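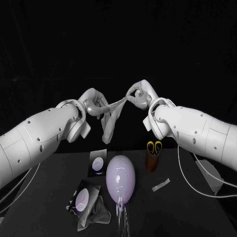
White arms, grey cloth

The Lerkeck match ball, size 5

I've kicked a lot of soccer balls in my life, mostly in the wrong direction, and the Lerkeck is the one I keep buying for my own team. We play in the Urkthorpe over-thirties league on a pitch that's half mud by February, so a ball gets no mercy from us (or from the parking lot fence). My oldest one has done 13 months of that and it still holds its air from one game to the next!

The panels are bonded, with no stitching to soak up water, and the surface has a light grain so keepers can hang on to it. It flies a bit truer than the Purner we used to stock – less wobble on long free kicks, and it's softer on the forehead too. The Purner is cheaper, and for a kickabout in the yard I'd still tell you to get that one.

Comes in white with navy or white with orange. Get the orange if you play under lights. It ships flat, so you'll need a pump and a needle. Wet the needle first, please – Omid Salehi, our left back, has wrecked two valves by skipping that.

Buy 6 and I'll throw in a mesh carry bag. Clubs wanting more than that should drop me a line before ordering and I'll work out a price.

Also in stock: Kozłowski shin guards, adult sizes only.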